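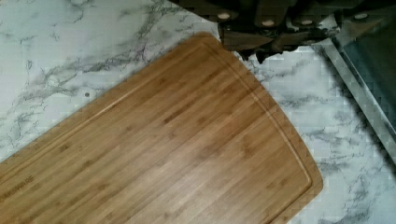
La planche en bambou, pièce discrète de la cuisine

Longtemps reléguée derrière l'égouttoir, la planche à découper retrouve une place permanente sur le plan de travail. L'atelier Skildale, établi à Sellstead, a consacré à cet ustensile une enquête menée auprès de 752 foyers, dont les résultats ont été présentés en janvier.

Le bambou y arrive en tête des matériaux cités. Les personnes interrogées apprécient ses teintes miel, ses bandes alternées et l'accord qu'il forme avec un plan clair veiné de gris. La rainure creusée le long du pourtour, destinée à retenir les jus, figure parmi les critères d'achat les plus fréquents.

L'entretien demeure moins bien connu. L'atelier recommande un lavage à la main, un séchage à la verticale et l'application d'une huile alimentaire 6 fois par an. Le lave-vaisselle est à proscrire.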